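Speaker notes: Moving a members' forum off a hosted group
Olga Montoya, 11 August 2018

Slide 1. Title
Introduce self. State scope: export, account mapping, redirects. Moderation policy is out of scope; refer people to Barry Clegg's session.

Slide 2. Starting point
The Kastville group had 138 members and one shared admin login. Posts were sorted by latest comment only. Search returned titles, never replies. The old host, Vosa, allows export by an admin in batches of 32 threads.
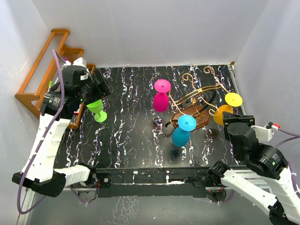
Each batch arrives as a single text file with attachments in a separate folder. Attachment names are rewritten on export. Keep the index file that comes with the batch or the links between post and attachment are lost.

Slide 3. Account mapping
Match on email address first, display name second. Do not match on display name alone. Eight accounts had no usable email and were imported as locked placeholders. Posts stay attached to the placeholder until a member claims it and an admin approves the claim. 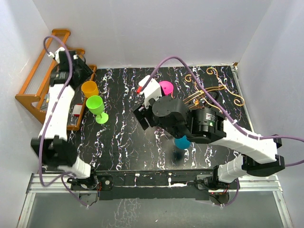
Setup, right arm and left arm

Slide 4. Import order
Users, then categories, then threads, then replies, then attachments. Running replies before threads produces orphans, and the import tool does not report them. Check the orphan table by hand after each run. Pause here for questions on the tool.

Slide 5. Freeze period
Set the old group to read-only before the final export. Ours was frozen for 5 days in June. Pin one notice with the new address and the date posting resumes. Turn off email digests on both sides or members get the backlog twice.
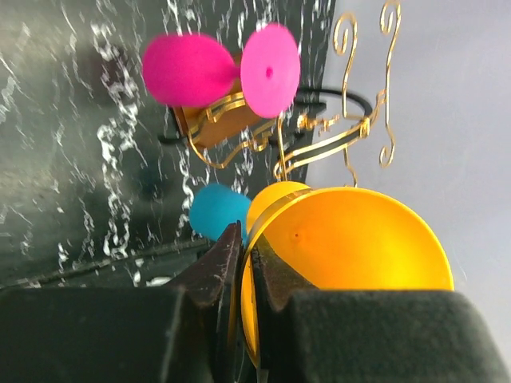 Private messages do not come across. Say so in the pinned notice, and repeat it in the email to members. Anyone who wants to keep them has to save them before the old group is archived.

Slide 6. Archive or delete
Archive keeps the threads readable and blocks new posts. Delete removes everything, including the admin log. We archived. Old links forward to the new category page on Cidedport, not to the matching thread. Thread-level redirects need a lookup table, which the host would not load for us.

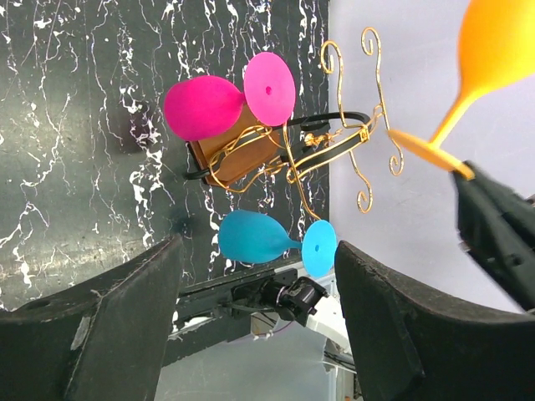

Barry Clegg objected on the planning thread that a category redirect is close to useless for anyone following a bookmark, and that he would have put the lookup table on our own server and linked it from the pinned notice. Read his comment out in full. He is right about bookmarks. The table is now on the new site under Help.

Slide 7. Open items
Placeholder claims still pending. Search index rebuild takes place overnight. Slides and the mapping script go up on the Jitpraphai page after the session.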